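Cleaning the drain pump filter and door gasket on a front-loading washer

Applies to: front-loading machines with an access cover low on the front panel. Top loaders and machines with a rear-mounted pump are not covered.

Most complaints about slow draining, a sour smell or a load that comes out heavier than it should start in one of two places: the pump filter or the fold of the door gasket. Both can be cleaned at home with hand tools. The job takes 30 minutes on a machine that has been looked after and longer on one that has not.

What you need

A shallow tray, no taller than the gap under the access cover
Two old towels
A flat-blade screwdriver or a coin
A soft toothbrush
White vinegar or a mild dish soap
A flashlight
Rubber gloves

Before you start

Let the last cycle finish and give the machine time to cool, especially after a hot wash. Water in the pump housing stays hot long after the drum feels cool to the touch. Turn the machine off at the control panel, unplug it, and close both supply valves. If the plug is behind the machine and out of reach, switch off the breaker.

Do not open the filter with a full drum. If water is standing behind the door glass, drain it through the emergency hose first (step 2).

Step 1. Open the access cover

The cover is near the bottom of the front panel, usually on the right. Round covers turn a quarter turn or pry out at a notch. Rectangular ones hinge down or release with a tab. On the older Casov machines the cover is held by a single screw under the bottom lip, and the plastic cracks if the cover is pulled before the screw is out.

Step 2. Drain the remaining water

Look for a thin hose with a stopper next to the filter cap. Pull it forward, lower the end into the tray, and remove the stopper. Replace the stopper each time the tray fills. Some models, including the Danar compact line, have no hose. On those, lay a towel on the floor, set the tray under the cap, and loosen the cap a little at a time so the water comes out at a rate the tray can handle.

Step 3. Remove and clean the filter

Turn the cap counterclockwise and draw the filter straight out. If it sticks, work it back and forth. Do not use pliers on the handle. Rinse the filter under warm running water and brush the lint out of the slots. Shine the flashlight into the housing and check the impeller, the small bladed wheel at the back. It should turn with a fingertip, in short jerks as the magnet catches. Pull out any hair or thread wound around it.

Wipe the seating surface inside the housing before the filter goes back. Grit on this surface is the usual source of a slow leak.

Step 4. Clean the door gasket

Open the door as far as the hinge allows. Pull the rubber lip toward you and work around the full ring, starting at the top. Lint, coins and slime collect in the lower part of the fold, near the drain holes. Brush with diluted dish soap, or with one part vinegar to 5 parts water, then wipe with a damp cloth. Dry the fold with a towel. Bleach at full strength hardens the rubber and should be kept off it.
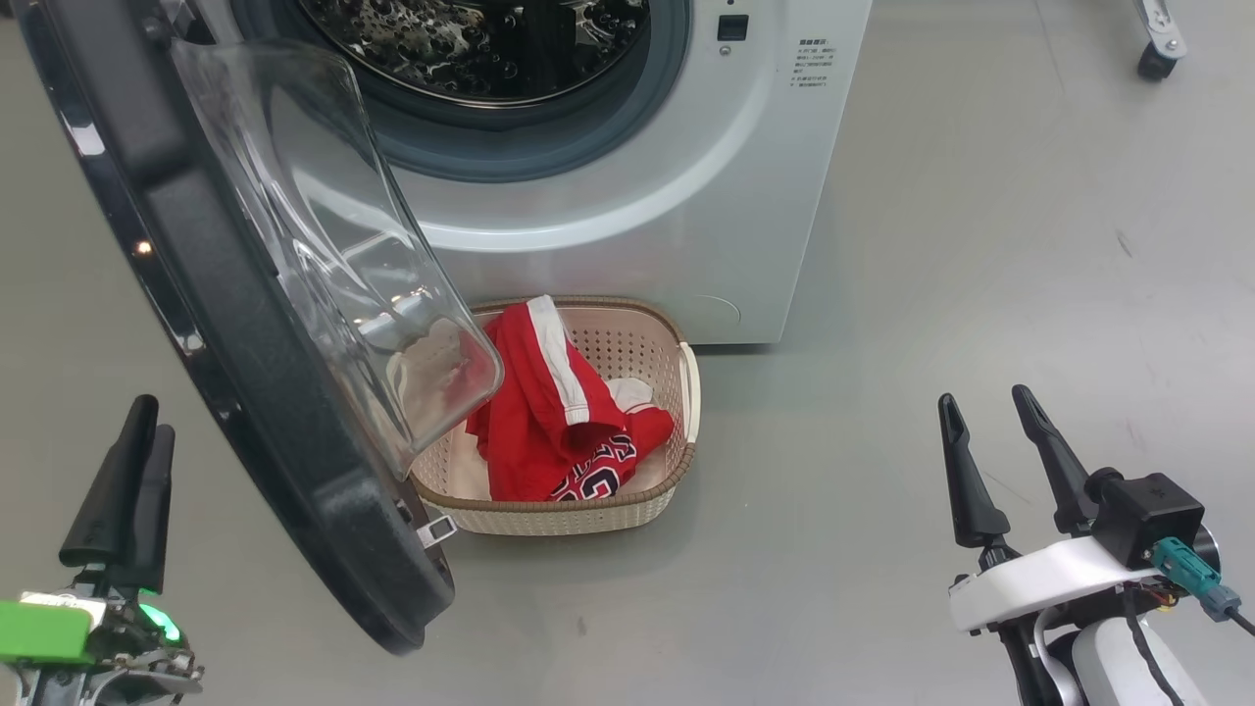
Step 5. Refit and test

Push the filter in and turn the cap clockwise until it stops. Hand tight is enough. Refit the drain hose stopper, clip the hose back, open the supply valves, and restore power. Run a rinse and spin with the drum empty and the access cover still off. Watch the cap during the first drain. If it drips, stop the cycle, drain again, and reseat the filter - a cross-threaded cap will not seal no matter how hard it is turned. Close the cover when the cycle has finished without a drip.

How often

Clean the filter every 2 months in a house with pets, and every season otherwise. Wipe the gasket weekly. Leave the door ajar between loads if there are no small children or animals around.

If it still does not drain

Check the drain hose behind the machine for kinks and the standpipe for a blockage. A pump that hums without moving water has a jammed impeller or a failed motor and needs to be replaced.

Text by Gilles Delaunay. Step 2 corrected 17 Apr 2023 after a note from Jérémie Caron on the Danar machines.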